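Footpath Controller Comparison: Progress Report to the Wundetti Fund

14 shares | 2 comments

The grant pays for a side-by-side trial of two controllers for a small footpath delivery robot. One is the Stergiou controller, which plans a full path and then follows it. The other is Elitz, which picks a steering command several times a second from what the camera gives it. Both are being tried in the simulator before either goes on the real vehicle.

All the work in this period was done on the Brikville map. It has wide paving, painted crossings, brick and stone buildings and a few people walking about. Both controllers get the same start point, the same goal and the same camera feed. A run ends when the robot reaches the goal, touches something, leaves the route or times out.

We planned 2,000 runs and finished 2,874. The extra ones came from repeating the crossing tests after we found a fault in our logging, described further down.

Crossings

Crossings have taken the most time. The stripes are worn and speckled, and the pole shadow over the bars has an edge as sharp to the camera software as the edge of the paint. Elitz tended to slow down at shadows like it and sometimes stopped. Stergiou kept going, but on some runs it fitted its path to the shadow and drifted off to one side before correcting.

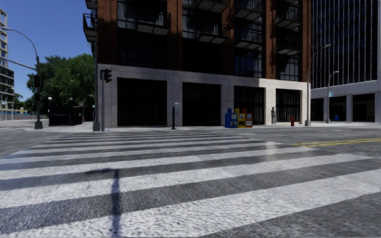
Wundetti asked in March whether the crossing results would mean anything outside the simulator, given that real paint and real light are so much messier. We think that is a fair question. The simulator can tell us which controller copes better with a given fault in the picture. It can't tell us how often that fault will come up on a real street, and we won't claim it does. We have set aside 240 minutes of outdoor driving for the next period so that there is something to compare against.

The logging fault was ours. The clock for the camera feed and the clock for the controller were started separately, and the gap grew over a long session. It made both controllers look slower to react than they were. Both now read one clock. The earlier crossing runs are kept on file but left out of the scores.

Open paving

Long straight sections were meant to be the easy part, and for Stergiou they were. It holds a steady line down the slabs and the steering trace is almost flat. Elitz gets there too but wanders more. Most of that wandering happens near the dark joints between slabs. Where a joint runs at a slant to the direction of travel, Elitz will follow it for a short way as if it were a kerb - then it gives up and swings back.
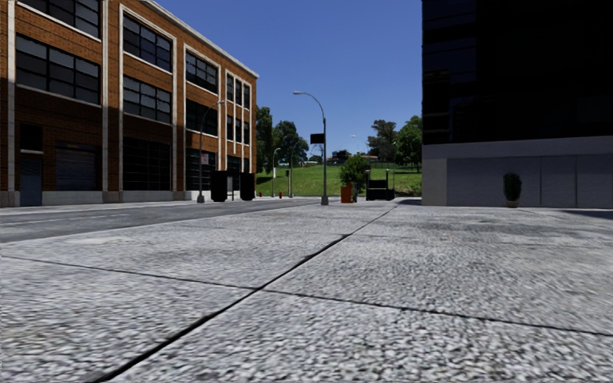
We tried three things to stop it. Lowering the camera's contrast helped with the joints but made the real kerb harder to pick out where grey road meets grey paving. Raising the camera helped a little. Giving Elitz a longer memory of recent pictures helped most, and that is the setting we have kept. It costs some computing time, and we have yet to check that the board on the vehicle can keep up.

Close to walls

The third set of runs starts the robot near a building and asks it to turn out onto open ground. Dark glass is the trouble there. A window bay that is nearly black gives the depth estimate very little to work with, and both controllers can read it as an opening. Stergiou planned a path into the glass on several runs and had to be stopped. Elitz did it less often, though it was slow to turn away. The stone pillars between the bays gave no trouble to either. 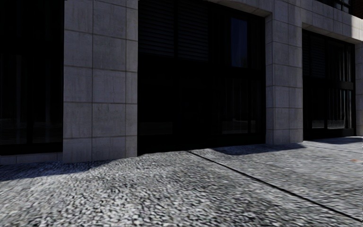
Would a second camera not settle this, one reader of our draft wanted to know, and why was it left out of the plan? It was left out on cost. The vehicle we are aiming at carries one forward camera, and a fair test had to keep to that. A cheap short-range distance sensor on the front may do the same job for less, and we would like to try it in the simulator first. We would need your agreement to move a small sum from travel to equipment.

People on the crossing

Work with pedestrians has only started. So far the robot has followed one walker at a set distance over a zebra crossing, including a figure in a red hard hat and a pale safety vest. Bright work clothing should be easy to track, so we took it as the first case and will go on to plainer clothes. There are too few runs to report a score for either controller. 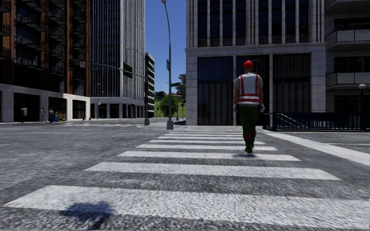
By Styliani Lazaridis
29/07/2019

Where that leaves us

Stergiou is ahead on open paving. Elitz is ahead close to walls. On crossings we would not pick one yet, as the repeated runs have been scored only once and we want a second person to go through them.

The project is on budget. It is behind on one item, the pedestrian tests, and the lost time went to the clock fault. We expect to catch up without asking for an extension.

Work for the next period:

- finish scoring the repeated crossing runs
- pedestrian tests in plain clothing, then with two walkers
- timing check of Elitz with the longer memory on the vehicle's own board
- outdoor driving, daylight only
- distance sensor trial, if the change of budget is approved

The run logs and settings files are on the shared drive in the folder for this period. The older crossing logs are in a separate folder marked as not scored.

Related items
Brikville map: notes on lighting settings
Stergiou and Elitz: test plan and scoring rules
Camera height trial, short report
Wundetti Fund: reporting dates for current projects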